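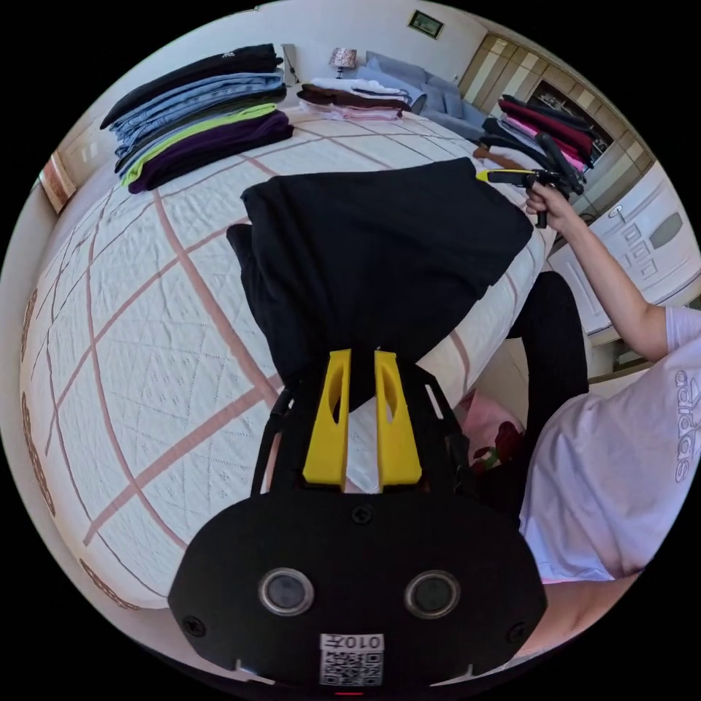
About the Manipulation Project

The Zellerby Technical School robotics course has run a manipulation project every year for 17 years. It is open to students in the final two years of the program and counts as one full course credit. Work starts in September and ends with a written report and a demonstration.

Students are placed in teams of 5. Each team selects a household task, such as folding and stacking clothes, and records it with hand-held grippers. The recordings are used to train a control policy, which is then run on one of the school's two arms. Recording is done outside the lab, in ordinary rooms with ordinary furniture. A team must submit at least 200 usable recordings before it is given arm time.

Equipment

Grippers are signed out from the Radwan workshop on the ground floor. Fingers are printed in-house and replaced when worn - spare sets are kept with the charging station. Teams are responsible for calibration before each session and for the session log. Logs with missing entries are returned.

Assessment

The demonstration is worth 30 percent of the grade and the report 70. Failed attempts are to be included in the report along with the settings used. Teams that wish to continue may enter the Stunska student competition, where the garment class is judged on time and on the finished stack.

Staff

Karim Nasr teaches the course and supervises recording. Karim Mahrous runs the workshop and approves changes to the gripper hardware. Questions about enrollment go to the course office. Requests for equipment should be made in writing.

Page last revised May 2026.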